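Bin picking team notebook, July
4 min read

Picking this up from where Elsa left off, because my own notes from the morning are one line long and that line says "gripper weird??" which is not going to help anyone in September.

So! State of things. We are doing the class project on picking mixed objects out of a bin, and by the end of term the arm has to clear a bin it hasn't been shown before with nobody steering. The Voladen team are doing the same task with suction and they're a bit smug about it. We have fingers. Fingers are harder, but Elsa Sjöberg and I both think they'll pay off on the awkward shapes (ask me again in a month).

First thing today was the hand-eye calibration, which I redid from scratch after Abla spotted that every grasp was landing to the same side of where we asked. I'd been blaming the fingers. Abla Sabbagh looked at the log for all of five minutes and said the offset was constant, so it couldn't be the fingers, go look at the transform. She was right and I owe her a coffee. The old file had been saved before we moved the bin, and I'd been loading it happily ever since. It's now called OLD_DO_NOT_USE. The new one is in the shared folder with Relo in the name.

(Relo is our planner, for anyone new reading this. Skemach is the bit that scores the grasps. I didn't pick either name.)

After lunch I ran the scored grasps against the pure random ones again. 52 attempts, half and half, same speed, same starting pose. I wrote the successes in the spreadsheet and won't copy them all out, but the scored ones did better, and the gap was bigger than last time. Most of the failures were the same sort of thing — the fingers come down too steep beside a wall and the planner backs out before they close. That isn't a miss really, it's a refusal. Elsa wants those in their own column and I've started doing that, but I haven't gone back through the older runs yet. If somebody is bored, please do!

Also we now have 1,010 labeled grasps in total, counting the ones from the spring group. Blomqvist wants the labels checked before we train on them, and fair enough, I found 2 this afternoon that were marked as good when the gripper had closed on nothing at all. I fixed those by hand. I don't love that I found them by accident.

Things I changed today, so you don't have to go hunting:

- approach height is up a bit
- closing speed is down, back to what Elsa had it at
- Relo waits 3 seconds after a refused plan before trying again (it was retrying instantly and filling the log with junk)
- the wall margin is now a setting instead of a number buried in the code

The wall margin is the one I'd like opinions on. If it's generous we never bump the bin but anything sitting close to a side is basically off limits, and it stays there till the end of the run. If it's tight we reach more and I stand there with my hand over the stop button. I've set it somewhere in the middle for now. 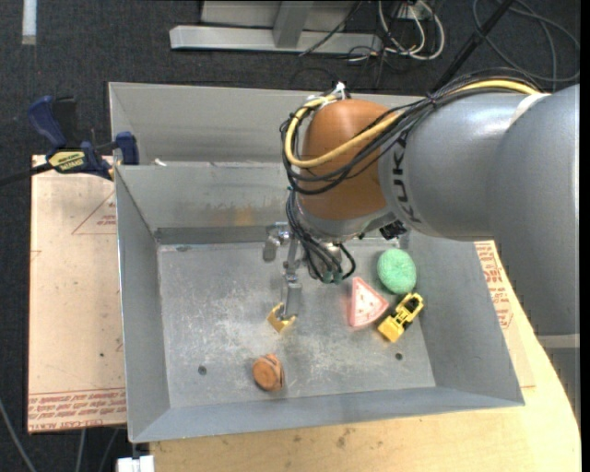
What I'd really like is a nudge move, so when something is up against a side the arm can push it toward the middle first and then go for it. Abla thinks we can get most of the way with a straight sweep along the floor, fingers shut, no fancy planning. I think she's probably right but I'm worried about what it does to the fingertips. We could try it slowly on soft stuff first and look at the tips between runs.

The other question is the toy mix. Hard plastic with odd outlines behaves nothing like sponge, and Skemach scores them as if they were the same. I'd be happy with even a crude soft/hard flag, set by hand for now. Elsa says that's cheating. I say it's a baseline.

Tomorrow: run the random set again with the new calibration so the comparison is fair, check the clamp before starting, and somebody please bring the long hex key back to the drawer. I looked for it for ages. Leaving at 6:40, log is saved, arm is parked.

Recent entries
Calibration, second try
Why the log was so big
Elsa's notes on closing speed
Spring group handover
Skemach scores, first plots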